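Talivora Parish Survey – README

Transcribed household returns for the parish of Ngau, 1721. Release dated August 19, 2020. Maintainer: Darmawan Wijaya.

Contents

returns.csv holds 1000 rows, one per household. places.csv links old spellings to modern ones.
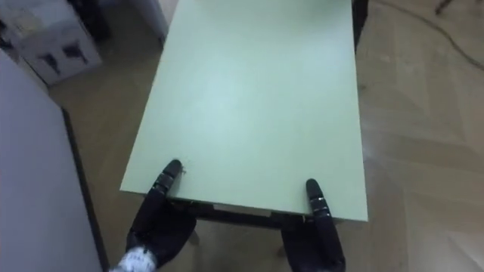
Spellings follow the manuscript. Illegible words are marked with a query – do not treat these as blanks. Sums of money are in pence.

Known problems

The Arkau pages are water-stained and 13 entries lack a surname. Ages of servants were seldom recorded.

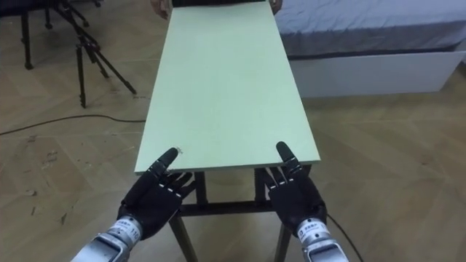

Pale green top on dark legs, held at the far end.

Checking

Each row was keyed twice and the two versions compared. Differences went back to the Flidisetti microfilm.
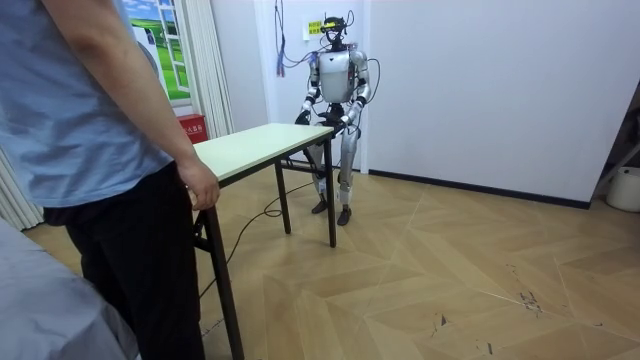 Folding table with off-white top and black metal legs.

Licence

Free to reuse with credit. Send corrections with the row number and folio.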